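Week 7: Buying a cloth-handling kit

Before lab next week, please read these notes, the ones I promised on the Imasero gripper kit. I've had my hands on it for a while now and I have opinions!

What you get from Imasero is a two-finger gripper, a small camera for the wrist, and software that takes in the camera picture and suggests where to grab. The list price is 1208 dollars. The Stuka kit we priced in class comes to 1498, with a nicer manual and (to my mind) worse cables.

Cloth is my favorite test for any kit like this. A block has one shape, but a towel has as many as you care to give it, and the software has to find an edge it can trust. Two cloths that overlap make it harder still - which edge belongs to which?
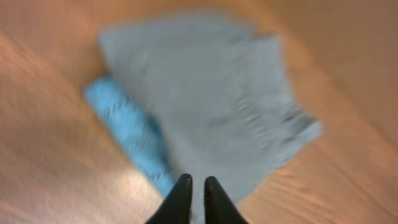 Fig. 1. Gray cloth over blue, fingers not closed. Wrist camera view.

Try marking on your printout where you'd pinch the gray one. I'd go for the folded corner on the far right, but I can see a case for the upper edge too. Bring your answer and be ready to argue.

The other thing to ask a seller about is blur. The Hudport brochure is full of lovely sharp pictures, and a moving wrist doesn't give you many of those. Ask for raw ones. 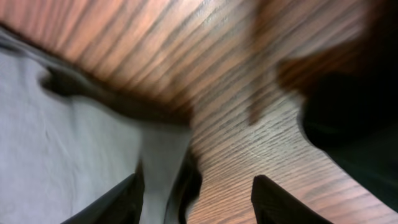
Fig. 2. Motion blur at close range. The dark fold sits just inside the cloth's upper edge.

Would you trust an edge finder on Fig. 2? I'd wait for a steadier view before closing the fingers, and I want a kit that lets me set that wait myself. Imasero does, two menus down.

For lab: one page, Imasero or Stuka, your pick and why. Soylu's rental plan counts as a third option if you can make the numbers work through December.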